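Search tips
Go
Home > Kitchen > Flexes and worktops

August. Words by Aoife Mulligan

We use cookies to remember your settings. Accept | Manage

Cables on the worktop, and how to live with them

Every kitchen I have ever stood in keeps a small nest of cable behind the toaster, where it breeds. The Lorkton kitchen has 11 leads in one drawer and a kettle with its own views on where it should live.

Pull by the plug, never by the cable. You know this. You have known it since you were five, and you still yank.

Coil a lead loosely, in the loops it seems to want, and hold it with a bit of string or a bread-bag tie. Winding it tight round a warm appliance is how you end up buying another appliance.

Look at the collar where the cable goes into the plug. If it's split or gone sticky, retire the lead. Tape is a bandage, and a poor one.

Unplug before wiping. Damp cloth for the casing, dry cloth for the plug, and nothing poked into the slots, however tempting the crumbs.

Veined stone hides a thin cable remarkably well, so run yours along the wall. Fionnuala Ó Conaill swears by coloured leads, one colour per gadget, and has become unbearable on the subject of teal. She's right, though. Label the white ones; they all look alike at 2 in the morning.

Newsletter: your email here. Sign up
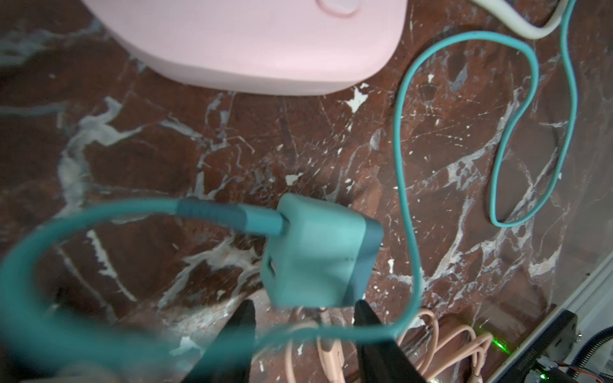 Flumutley Household Club, Kitchen and Small Appliances Team

A teal plug with a thick cable to match, over red-brown marble. Lose that one if you can.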